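Let the old bus station stand

By Noémie Maillard

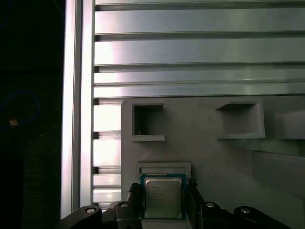

2 min read

The town of Vavbridge wants to pull down its bus station and put up a new one on the same spot. I think this is a mistake, and I say so as someone who has waited there in November with wet feet.

The station is plain. It has a long roof, benches bolted to the floor and a ticket window that closes too early. The plan put to residents talks about a fresh start and a welcoming gateway. It says very little about the buses, and the buses are what people complain about. The last one to Hovstead leaves before the evening shift ends at the hospital. A new roof will not change that.

I went to the public meeting and asked what would happen to riders during the work. The answer was a temporary stop on Vasseur Street, 400 yards uphill, with no shelter. It would be there for two winters. My neighbor is 81 and takes the bus to see her sister. She does not drive and she will not climb that hill with a shopping bag, so for two winters she will stay home.

Repair would be slower to show off, but most of it could be done at night or one bay at a time. Fix the gutters. Replace the broken glass on the north side. Keep the ticket window open until the last departure - or put the money into a later bus, which I would like even better.

People tell me the building is ugly. Some days I agree with them. I still don't see why a building that keeps the rain off has to be handsome before we will pay to look after it. The council votes next month, and written comments can be left at the town hall until then.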